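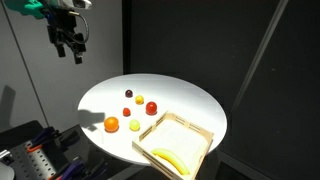

Jun 7, 2025

Gripper budget, again. Lirard want 2,260 for theirs and call it "food ready". Najafi's fingers are 505 the pair. I can't see what the rest buys us. 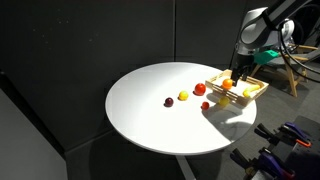

Fingers over the orange, tray on the right.

Afroza Siriwardena says wait for the Gruka quote, due up to 19 days from now — I doubt it'll be lower. They were slow in January too.
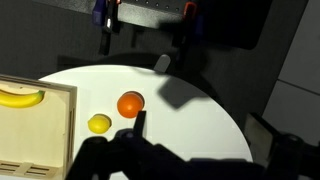

No service contract until someone shows me what it covers. Ask Dokico re spare cables.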